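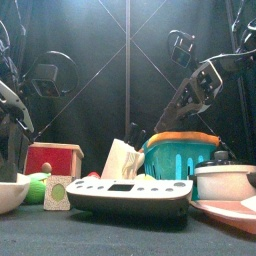

It was nearly four in the afternoon in December when the left arm at Pritley stopped listening. Mansa Abugri had her hand on the kettle at the back of the lab, and what made her turn around was the sound, which she describes as somebody slowly leaning on a plastic lunch box.

The arm had been told to let go and lift away. It had lifted, all right. Then it kept on closing, on nothing, until the two halves of its gripper met, and it went on pushing while the rest of the arm swung down toward the knife block.

Toy knives, I should say. Everything on the table at Pritley belongs to a play kitchen or came out of somebody's cupboard, and the worst that could have happened to the loaf of bread is a dent. But Abugri, who has run the kitchen rig for 2 years, doesn't find that very comforting. "The arm doesn't know it's a toy loaf," she told me, "and it wouldn't have known if that was my wrist."

She'd had her wrist in there, too, only a few minutes earlier, straightening the cloth.

The emergency stop worked. She is careful to say so, and she says it with real affection, the way you might talk about an old dog that barked at the right moment. She hit it, both arms went slack, and she stood there with the kettle boiling behind her and counted her own fingers. Then she made the tea anyway and sat down to read the log.

That took until well past supper. The fault, when she found it, was a small and rather ordinary one. The gripper reports its position back to the controller, made by a firm called Terkden, and if a report goes missing the controller is meant to hold still and complain. An update had quietly changed that behaviour. A missing report was now filled in with the last good one, so the controller believed the fingers were still open and kept asking them to shut. The reports themselves were going missing thanks to a cable that had worn thin where it rubbed at the elbow, 1,658 cycles into a long run of picking things up and putting them down again.

So there were two faults, really, and either one alone might have passed for a hiccup. Pritley had tested the update for a full morning, with a cable in good health.

The downward swing has been harder to pin down. Abugri's best guess is that the planner gave up waiting for the gripper and started on its next move from a place it wasn't, but she won't put that in writing until she can make it happen again — and so far, on a bench with nothing on it, she can't.

What has changed in the meantime is mostly dull, and she's pleased about that. The update has been rolled back. Cables are checked by hand every 200 cycles, and the grip force is capped low enough that she has tried it on her own thumb. Reaching in to tidy between runs now means cutting power to both arms and waiting 5 seconds by the clock on the wall, which the students grumble about and do.

Terkden has promised a fix in the new year. Abugri has already set aside a frayed cable to test it with.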